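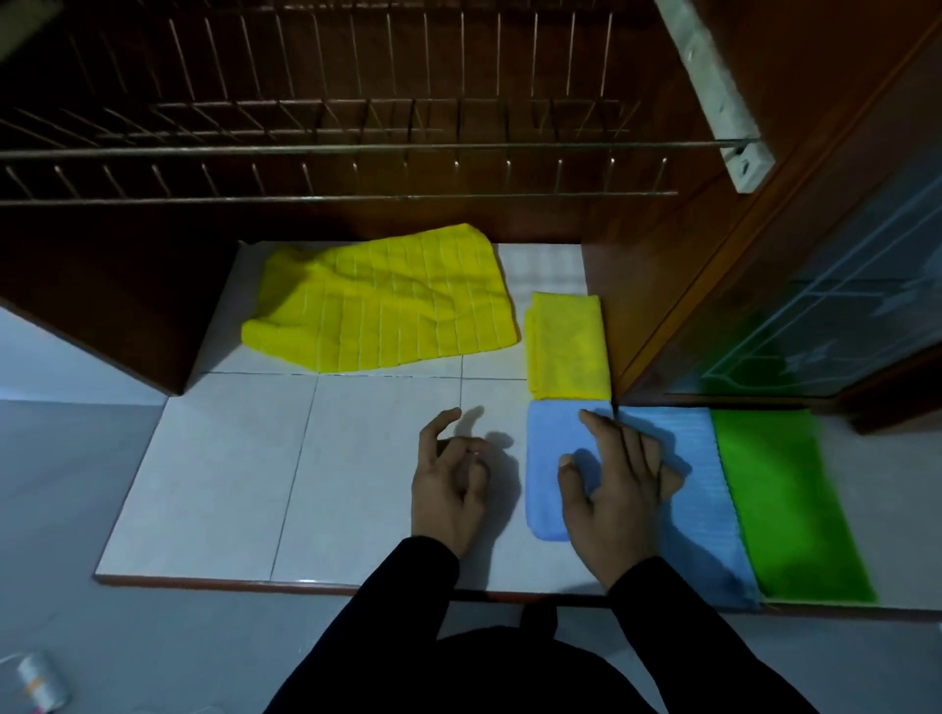

Small comedies used to spend money on the house. I mean the set, the rooms the family walks through for two hours, and I think the films were better for it. Dranside, which I saw in March with almost a full hall, is the first in a long while that gets this right. Most of it happens in one kitchen, and it looks like a kitchen people cook in. You believe in a place when it has a metal dish rack over a tiled shelf and a cabinet door with patterned glass, the sort of thing a set decorator on a bigger film would swap for something shinier. The jokes land harder in a room like that. When the aunt finally tells the landlord what she thinks of him, she has nowhere to go afterward, so she stands there and dries a cup.

Compare it with Prurnness, which came out the same season and had five times the publicity. It has a better cast on paper and a funnier idea, a ghost who refuses to leave a rental flat until his deposit is returned. But every room is the size of a tennis court and lit like a furniture showroom. A ghost story needs corners. I laughed at the first 20 minutes and then started looking at the lamps.

People who defend this sort of thing say that audiences go to the movies to see nice homes. Maybe they do. I saw Prurnness at the Feda, which holds 100 people in its small hall, and there were eight of us by the second week. I don't claim that proves anything about sets. The songs were bad too.
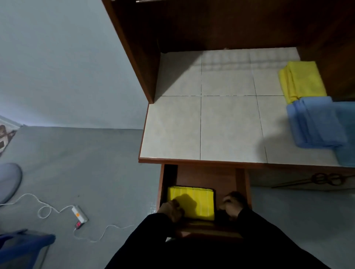

My complaint is mostly about what big rooms do to actors. Put two people at either end of a long sofa and they have to project. They wave their arms. The director cuts back and forth between their faces and the timing goes. In Dranside the brothers argue while squeezing past each other to reach the stove, all in one long shot, and you can hear the audience catch on to the joke a second before the younger one does. That scene would be dead in a larger room.

The film has problems. The second half gives too much time to the wedding, and the subplot about the missing scooter, a Jenkins with a broken horn, is dropped without a word. I would also cut the voice-over, which tells us things the actors have already shown. The ending is rushed, though the last line is a good one and I won't spoil it.

Still, I have now seen it twice and would go again. If it is playing near you, sit close to the front and watch what the mother does with her hands while everyone else is talking. She doesn't have a line for most of the dinner scene and she is the best thing in it.

Posted 15 August 2022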